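Jullmont parish reading group fills the hall

The winter Scripture reading series at the parish in Jullmont has wrapped up its first season, and what a season it was! When sign-up sheets went out in January, the organizers hoped for a few dozen people. By the last evening, 271 readers had taken part, many of them brand new to studying the Bible in a group.

Hemi Stubbs, a lay catechist who wrote the study booklet used at every meeting, led the readers through the Book of Ruth and the Gospel of Luke. The booklet is her first, and the 300 copies from the Prendergast print shop were gone before the series reached its halfway point (a second printing is on the way). 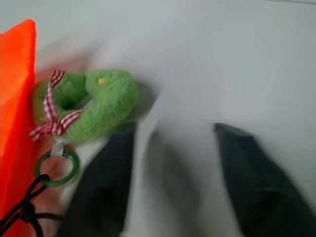 A green knitted toy with a gingham bow.

"People kept staying after the closing prayer to talk about Naomi," Stubbs said. "I had planned for an hour and we almost never finished in an hour. I loved it."

Each evening opened with a psalm, sung without accompaniment, and then moved to small tables where readers of every age worked through a single passage together. High school students preparing for confirmation sat beside people who have been in the parish for decades, and the conversation was wonderfully lively.
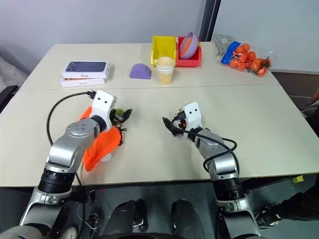 The spring series begins on 20th February and takes up the Letter to the Philippians, four chapters that Stubbs calls the most joyful mail ever delivered. Readers from Drolater have been invited to join, and a shared supper will come before each session. Stubbs is already writing the questions for the new booklet, and the first one asks readers to picture a tabletop crowded with small household items and say where in an ordinary day they find reason to give thanks. It should get people talking right away!

The parish has also received a gift of $4,000 toward the series, which will pay for large-print booklets and for Bibles in Spanish and Vietnamese. Copies of the winter booklet, once reprinted, can be picked up at the back of the church after any Mass. New readers are welcome at any session, and no earlier study is needed.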